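Reading time: 4 minutes
Filed under: Home & Workspace / Storage

The second life of the metal drawer cabinet

Loretta Holloway bought her first one for 60 pounds when a print works closed. It was grey, heavy and had three drawers, one of which stuck. She now runs Stonum, a small business that cleans up old workshop cabinets and sells them to people who want somewhere to put things down.

That is mostly what they get used for. A drawer cabinet goes into a studio or a shared office with good intentions, for tools or cables or paper, and within a week the top has become the snack counter. Holloway doesn't mind. The flat top is the part customers ask her about first, and the drawers come second.

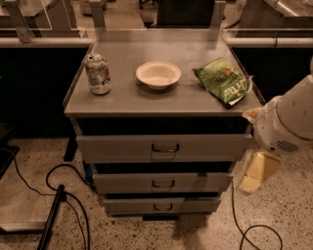
What to look for

Handles matter more than paint. A plain U-shaped pull, fixed in the middle of the drawer, can be grabbed with one hand while the other is holding lunch. Holloway replaces missing ones from a box of spares she bought from Dekmont, and she doesn't worry if they are a slightly different shade.

Then there are the runners. Open each drawer fully and push it back with one finger. If it stops short, the runner is usually dirty and can be cleaned -- a bent one is more trouble and she knocks 18 pounds off the price for it.

A raised lip on the top is worth having. It stops pens rolling off, and it holds back a small spill long enough to find a cloth. It won't do much for a bag of crisps, which tends to end up over a corner.

Hard floors such as terrazzo suit these cabinets, though they show every scrape. Lift a full one, or empty the drawers before you drag it. 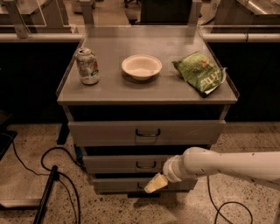

The top in daily use: a crushed can, a shallow bowl and a green bag of chips.

Keeping the top clear is the harder job. Holloway suggests giving the bottom drawer over to food, so that packets have somewhere to go, and keeping a bin within reach for cans. She wipes metal tops with warm water and a drop of washing-up liquid, then dries them straight away.

Stonum's next batch is due in December.

© Colitz Magazine | Contact us | Back to top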